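3.2 Color names in the shared inventory

The second part of the study dealt with what people call things when they have to find them again later. The inventory at Tadcombe had 333 entries, and its rules said only that each entry should be "clear to a colleague." Colleagues, as it happens, are a generous category. One entry read "the blue one, not the other blue one." It had been approved twice.

We asked two coders, Faizal Nair and Yoga Sinaga, to sort the entries by the first describing word used. Color came first far more often than size, shape or purpose, even where purpose would have settled the matter at once. This agrees with Kulkarni's older argument that people name what they would point at, and leave what it is for to whoever has to use it. Kulkarni did not have to search the Tadcombe inventory, or the argument might have been made with more heat.

Agreement between the coders was good for plain color words and poor for anything with a qualifier. "Bluish" caused a disagreement that lasted most of January and was settled by giving it a category of its own, where it remains, alone. Long entries fared no better than short ones. Writers who sensed that "blue" would not be enough tended to add a second color word, then a third, and seldom a noun.

The naming task dealt with objects that had a plain color and no everyday name. Faced with a long blue beam structure (Figure 4), most people in the Tistberg group began with "blue" and then slowed down noticeably. "Beam," "rail" and "bar" all turned up, as did "blue thing," which we coded as a color name with an apology attached.
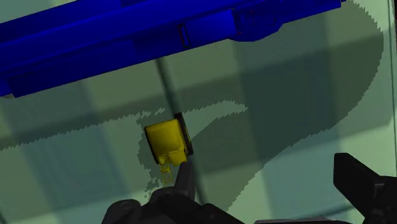
Figure 4. Rendered picture: a long blue beam structure above a floor.

3.3 Naming under time pressure

In the second round, each person had nine seconds per picture. We expected shorter names and got them. We also expected worse names, and here the Tistberg group let us down. Given less time, people dropped the extra color words and kept the noun, so that the hurried names were easier for a second reader to match than the careful ones. The Zirko group showed the same pattern, though two of its members wrote "no idea" throughout and were, on that measure, perfectly consistent.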